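Sunday, November 23, 2025

Slept until nine. Rain until lunch, then gray. I had meant to drive out to Trollerton but Laiba called to say the road past Abernathy was down to one lane again, so I stayed put and did the things I had been putting off.

First was the electric bill, 93 dollars, which is less than last month. Then I answered Gwion about January. He wants the block set for the shape and color table by the second week and I told him yes, as long as nobody changes the list of shapes again. We have been through 3 lists since summer. The current one has stars, hearts, cylinders and hexagons, and I would like to leave it there.

After lunch I spent a good while on the layout. I have been going back and forth over whether to group by shape or by color. Humaira thinks shape, because children name shapes first. Hers did, anyway. I tried it her way on paper and didn't like it. By color it reads from across a room, and the two pieces in a pair can be different shapes, so there is still something to talk about.

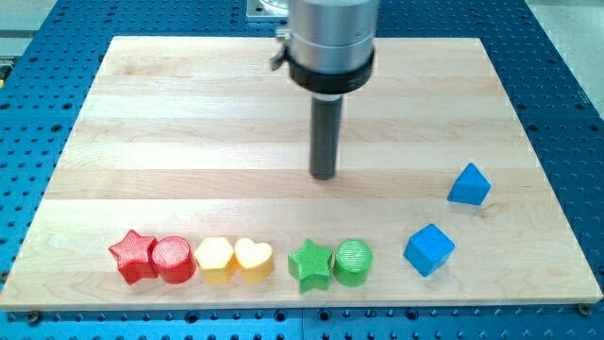
Maple board, color pairs along the near side: red, yellow, green.

I like the maple. I was set on painting the board white and Salim talked me out of it, and he was right, the yellow shows up fine against the wood. The yellow heart sits right up against the hexagon and I would give them a little more air. The cylinders have a texture on top that I want to keep. Tanveer asked if the stars could have sharper points. I said no. Small hands.

Wrote all that up and sent it to Gwion at four. No answer yet, but it is Sunday.

Made lentil soup and used up the carrots. Too much cumin. Read 200 pages of the Cislow book, which has finally picked up, and called my sister, who was out.

To do tomorrow: stamps, dentist, ask Salim what he wants for the second board. Bring the heavy coat up from the basement.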